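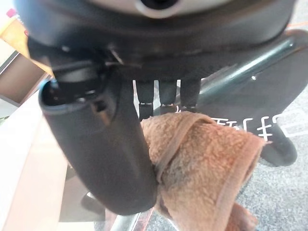 Drying and Folding Brown Fleece Towels in a Shared Laundry Room
Student project report, Home and Textile Studies, Zanstead College

1. Background

The student house on Kadberg Street has one laundry room for all its residents. Towels are the largest part of what goes through it, and they cause most of the complaints. They take a long time to dry, they shed on other clothes, and they do not stay folded on the shelf. For this project we looked at one kind of towel, a brown fleece towel with a looped surface and a stitched hem, and compared ways of drying and folding it.

The work was done over one term and finished in May.

2. Materials

We bought 4 towels of the same color and size from Leitão, a household shop near the college. Each one weighed 700 grams dry on the kitchen scale. They were washed once before the first test to remove any finish left from the factory.

The laundry room has a washing machine, a tumble dryer and a rack. We used the washing powder the house already buys, which is sold under the name Ivano, and no fabric softener. Softener was left out after we read that it coats the loops and makes a towel absorb less. We did not test this ourselves.

3. Drying

Two towels were dried on the rack and two in the tumble dryer on the low setting. We weighed them at intervals and called a towel dry when it was back to its starting weight.

The tumble-dried towels were ready in 107 minutes. The rack towels were left overnight and were dry by morning, except along the hem, where one of them still felt damp. The hem has more layers than the rest of the cloth, so from then on we checked the hem first.

The rack towels came out stiffer. Shaking them before hanging helped a little. Hanging them doubled over a single bar left a crease across the middle and slowed the drying where the two halves touched.

4. Folding

We tried two folds. The first was in half lengthwise, in half again, and then in thirds. The second was in thirds lengthwise and then rolled.

The flat fold gave a more even stack. The thick pile pushes the layers apart, so each fold has to be pressed down with the flat of the hand before the next one is made. If the first fold is crooked, the hem runs at a slant across the top and the bottom flap sticks out at one corner. It is quicker to open the towel and start over than to tuck the corner in.

Rolling took less shelf depth but the rolls opened when one was pulled from the bottom of the pile.

5. Problems

The kitchen scale only goes up to a certain weight, so the first readings of the wet towels had to be thrown out. We borrowed a larger scale, but it reads in steps of 100 grams, so the wet weights are less exact than the dry ones. The window was also open on some nights and closed on others, and we did not write down which.

6. Recommendations for the house

Use the low dryer setting when the machine is free. On the rack, spread each towel over two bars with a gap between the halves. Feel the hem before folding. Use the flat fold, with the folded edge facing the front of the shelf.

A second round of tests with the window kept shut would give better figures for the rack.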